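Mon 18 March, bench 2

Second day of green pair vs. black pair. Mahfuz wants a verdict by lunch. Mahfuz always wants a verdict by lunch.

Green pair first. Linkage feels tighter than I remembered, and the fingers open evenly. Clear divider box on a white table remains a fine way to make a wrist camera doubt itself.
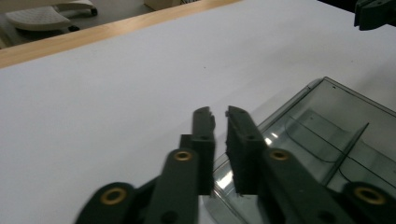

Logged 195 frames before Raíssa asked whether I had restarted the recorder after the exposure change. I had not. Restarted, got 512, kept 500.

Black pair next, with the foam pads. The pads look like something has been chewing them, and Sajib still insists they have character. Small brass-colored part in a left compartment, picking from above. Glare on the box rim fools the Trusico tracker with either pair, so no points to anyone there.

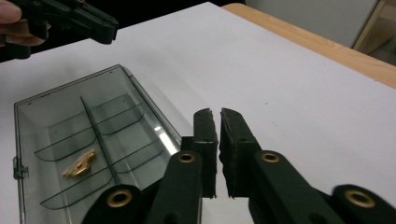
To do

Cut new foam. Ask Zubaida where the Narkham screws went. Tell Mahfuz it's after lunch.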